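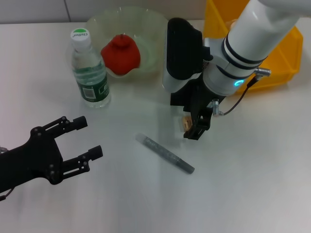
Clear bottle, pale green bowl, right gripper holding a small tan piece.

Does wrist camera input really help with clear objects?

Posted by Zoila Marulanda

I'm trying to repeat the Henao result. They trained on 600 demos and got 80 of 100 grasps on clear bottles. I get 43 with the head view only. Same policy, same learning rate. Is the wrist view the difference?

Ye-seo Yang
Probably most of it. Check the ablation table in the appendix. Without the wrist view their score drops close to yours. Also crop the head image before you resize it, or the bottle ends up a few pixels wide. I'd run three seeds before comparing anything.

distow_user
what gripper? mine was just bad calibration

Zoila Marulanda
Parallel jaw. I recalibrated in February. Will try the crop first.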